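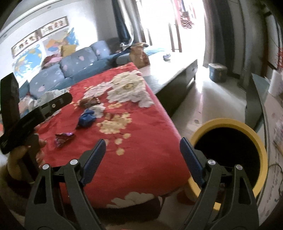

What do you do with the tablecloth when the party's over?

Leave it on until every last wrapper is off it, then take it outside and shake it. Please don't bundle it up with the rubbish still in the middle, however tempting it looks at 10 at night. I have fished two earrings and a front door key out of other people's bundles and I'd rather not do a third.

Right, hello! I'm Anisa Ismail and this is Drovamau, which is me, Hrvoje Kolev, Jadwiga Sobczak and a van with a sliding door that sticks. We tidy up after get-togethers in people's own homes. Birthdays, engagement dos, naming days, the big family lunch that was meant to finish at three and didn't. You have the people round, we come afterwards and give you your living room back.

I started it after my mum's sixtieth. We had 37 people in a front room built for a sofa and a telly, and everyone had a lovely time, and then everyone went home. I remember looking at the table (my gran's long one, plus a pasting table shoved on the end with a cloth over the join) and there wasn't a patch of it you could put a cup down on. Sweet wrappers, mainly. My family cannot sit at a table without unwrapping something. I did the whole lot on my own with the radio on, and the awful thing is I rather enjoyed it. My cousin rang the next week and asked if I'd do hers for money.

So that was that. I printed some cards, spelt the name wrong on the first lot, and spent my first May as a business owner mostly driving about looking for parking.

Hrvoje joined when I got too busy to do the heavy end by myself. He used to fit kitchens, so he's very good with folding tables, wobbly legs and getting a sideboard back where it came from without taking the paint off your door frame. Jadwiga does linens. She'll look at a stain and tell you what it was, who probably spilt it and whether it's coming out. If you've got a nice cloth, one with big flowers on it that comes out twice a year, she's the person you want near it. She won't let either of us put a hot pan on anything.

How we go about it

We always start with the table. I know some people like to do the floor first, but bits fall off a table while you're clearing it, so you'd only be doing the floor again. The small stuff goes first, wrappers and screwed-up napkins and those thin plastic bags that things get carried in and never leave. One of us works from each end with a bin pulled up close. Then glasses, then plates, then whatever food's worth keeping gets boxed and labelled for your fridge.

Wrappers we pick up one at a time, by the way. Sweeping them along with your arm is quicker, but the chocolatey ones leave a streak and Jadwiga will know.

After that the cloth comes off, gets its shake, and either goes in your wash basket or home with us. Chairs back, floor done, bins out. A normal living room takes us 90 minutes. Bigger rooms take longer, and so does confetti, which I've stopped pretending I can give a price for over the phone.

What we don't do

We don't do ovens. We don't do carpets beyond a good hoover and a dab at anything fresh. We don't do marquees or halls either, although Nevzat Oral at Hilico does and he's lovely, tell him I sent you. And we don't throw away anything that might be somebody's. If it's not obviously litter it goes in a bowl on the side for you to look through in the morning.

A bit more about us

We cover the town and the villages out as far as the reservoir. Evening visits are fine and so are early mornings, although Hrvoje isn't at his chattiest before eight. We bring our own sacks, cloths and gloves. If you've got a product you prefer for your own table then leave it out with a note and we'll use yours.

Kimie Noguchi does our bookings and is the voice you'll get when you ring. She'll ask how many people you had, whether there are pets, and where we can stop the van. If you get the machine she's probably on her lunch, so leave a number and she'll call you back the same afternoon.

And if you only want to know how to get candle wax off a cotton cloth, ring anyway. Jadwiga loves that one.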